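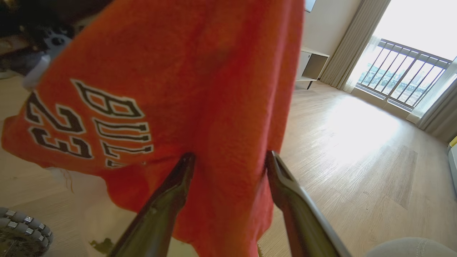
Orange-red cloth with black lettering

2 min read

Orkport Salon Guild — minutes, Sun 19 March

We opened with the good news: all 46 places on the September long hair weekend are taken, and there's already a waiting list of 11! Everyone was delighted, and the idea of a second weekend at Storkitz came up before the coffee was even poured.

Bridal class. The first evening went really well. People loved the pinning practice (the low bun especially) and want more time on veils and combs. Agreed to add a half-hour on fixing a veil into fine hair, and to drop the slideshow.

Practice heads. The Mahrous ones hold a curl beautifully, but the hairline sheds after a few washes. We'll buy four more and keep the old ones for braiding.

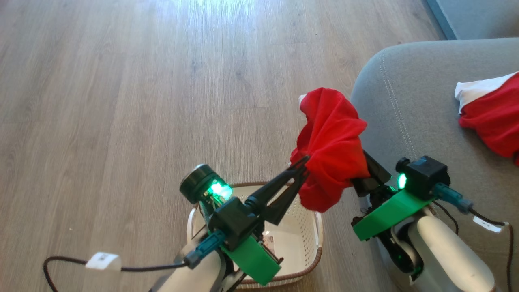

Gaspard Lacroix asked whether beginners could have a braiding night of their own, as the mixed class moves too fast for anyone still learning to section. Warm agreement all round. We'll try one at Tonditov, with a fee of $50 including combs and clips.

Money. There is $1,000 set aside for guest teachers. One would go to the bridal class and one to color — names to the secretary by email, please.

Color evening. Still no date. The back basins need new hoses first, and the plumber has been called twice.

Any other business. Please label your curling irons. Two went home in the wrong bags last time, and one is still missing its stand.

Next meeting at Storkitz, same time, bring a brush.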